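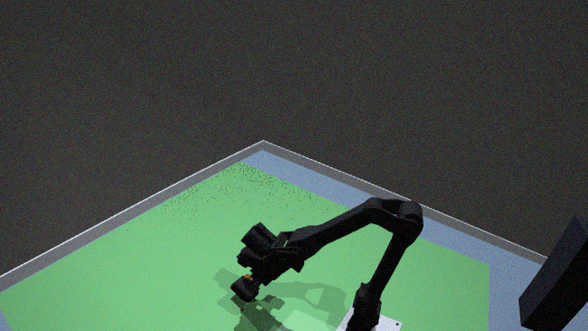

Dalal Khalaf perguntou no fórum se vale a pena gravar demonstrações por controle remoto no simulador antes de passar para o braço de verdade, ou se é tempo perdido. A dúvida aparece toda semana, e a resposta curta é que vale, desde que as gravações sejam feitas com o mesmo cuidado nos dois casos.

O roteiro abaixo é o que usamos no Vurkus para ensinar tarefas de pegar e soltar. A peça é pequena e laranja, o tapete é verde e o braço é preto. Quem usar outras cores deve manter bastante contraste entre a peça e o fundo.

1. Preparar a posição inicial

Leve o braço à mesma pose antes de cada gravação. O cotovelo fica alto, e o antebraço passa por cima do tapete com a garra voltada para a mesa. Salve essa pose com um nome curto e chame-a pelo menu, sem tentar repeti-la na mão.

2. Ajustar a escala do controle

No Melen, a escala define quanto a garra anda para cada movimento do comando. Comece com um valor baixo. Com escala alta o braço atravessa a mesa depressa, mas a descida final sai tremida, e o tremor fica gravado junto com a demonstração.

Confira também a orientação dos eixos. Se o operador olha a mesa por um canto, "frente" no comando precisa corresponder a frente na tela. Gire a referência antes de gravar.

3. Gravar

Inicie a gravação com o braço parado. Desça na vertical, feche a garra, espere um instante e só então levante. Leve a peça até o destino num movimento contínuo e abra a garra perto da superfície. Encerre com o braço de volta à pose inicial.

Cada demonstração deve durar no máximo 48 segundos. Acima disso, quase sempre houve hesitação no meio. Apague e grave outra.

4. Variar o ponto de partida

Mude a peça de lugar a cada tomada, inclusive para perto das bordas do tapete. Para uma tarefa simples, 96 demonstrações bastam. Faça uma pausa a cada 10, porque a mão cansa e os trajetos começam a ficar iguais.

5. Revisar

Reproduza tudo em velocidade dobrada e descarte:

- tomadas em que a garra empurrou a peça antes de fechar;
- tomadas com mais de uma tentativa de pega;
- tomadas em que o comando perdeu conexão.

Mihret Assefa prefere guardar as segundas tentativas numa pasta separada, para treinar recuperação de erro. Funciona, mas não misture essa pasta com a principal no primeiro treino.

6. Passar para o braço real

Repita os passos 1 a 5 com 13 demonstrações no equipamento e junte-as às do simulador. Reduza a velocidade máxima pela metade e deixe a parada de emergência ao alcance da mão livre.

Leia também
Calibração do comando no Melen
Condução manual: como guiar o braço pelo punho
Sombras e iluminação no simulador Psarras
Formatos de exportação do Vurkus

Jurkbridge | Contato | Todos os direitos reservados | Voltar ao topo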